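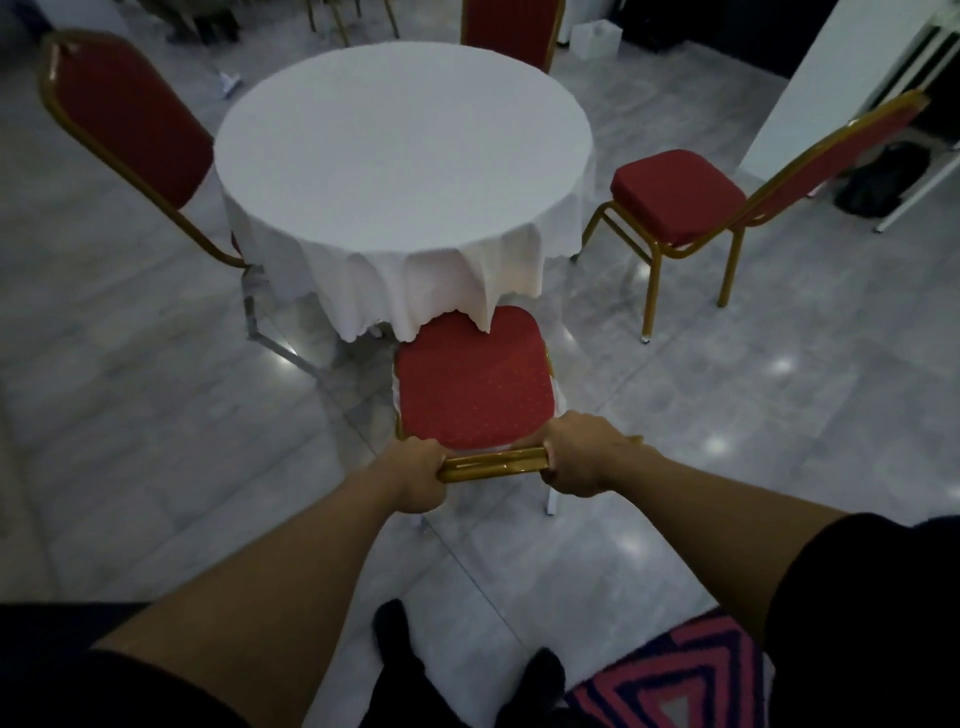
Pulling a banquet chair out from the table, both hands on the rear rail.

Wornent Drive Base Kit: my review after a winter in the garage
Posted 26 February 2023

Moving that chair is the job I want the robot to do. Grab the rail, back up, let go, go find the next one. I've been chipping away at it since October with Jamila Karunaratne, who has the other half of the garage and most of the good tools, and the piece everything else bolts onto is the Wornent drive base. I've had a few emails asking if it's worth the money, so let me get it all down in one place.

Short version: yes, mostly, with one big complaint and a few little ones.

You get a welded frame, two drive motors, a motor controller, casters, a battery tray and a bag of hardware. No battery, and no charger either (the box art sort of suggests otherwise, grr). The manual is 21 pages and the first half is great. Big drawings, every bolt shown life-size so you can lay yours on the page and check it. Then you get to the wiring and it turns into a different manual. Tiny gray diagrams, and the encoder plug is drawn upside down. I cooked nothing, thank goodness, but the left wheel ran away from me backward the first time I powered it up and put a dent in Jamila's trash can.

Mechanical build took me one long Saturday. I had 13 bolts left over at the end, went back through the whole thing in a cold sweat, and they really were spares!

OK, so how does it drive? Lovely, on smooth floors. The wheels are a soft gray rubber and they don't squeak or leave marks. I care about that because the places with banquet chairs tend to have shiny tile, and a robot that leaves black stripes on somebody's marble look isn't getting invited back. At low speed it creeps along without that jerky start-stop thing my old base did. The controller lets you set a ramp for each wheel and I've got mine very gentle.

Pulling is where it gets interesting. A person dragging a chair does a bunch of stuff without thinking. You lean back, you keep the pull even on both sides, you ease up when the seat comes clear of the tablecloth. The base just goes backward. With my first gripper (a pair of padded hooks on a crossbar) the chair would swing off to one side, because one hook always bit before the other. That's on me, I know. But the kit could help out a lot more than it does! The controller reads motor current, you can see it right there in the setup app, and there's no way to get that number out to your own code without the add-on board. That's my big complaint. Wornent charges extra for the add-on, and mine took 17 days to show up.

With the board in, things got much better. I watch the current on both sides and slow down when they drift apart. Chairs come out pretty straight now. Pushing them back in under a cloth is still a mess and I'm not going to pretend it isn't. The fabric bunches up on the seat and the robot has no clue.

Velimir Nikolaidis built the same base for a cart in his shop and had trouble with the caster stems working loose. I put threadlocker on mine early and haven't seen it, so do that.

Little stuff: the battery tray fits my Zoscombe pack with a bit of foam, but the taller Dumitrescu one wouldn't go in at all. The power switch sits underneath, where you can't reach it once there's a deck on top. I moved mine up to the crossbar. And please add a real stop button, a big one. I can't believe it isn't in the kit.

I bought mine through Waka, full price, and it came well packed. They answered my email about the encoder plug the same evening with a corrected drawing, so ask them for it before you start wiring.

Would I buy it again? Yep. Get the add-on board in the same order, though.

Next up is a softer gripper. Jamila wants to try bike handlebar tape on the hooks and I've got a roll somewhere.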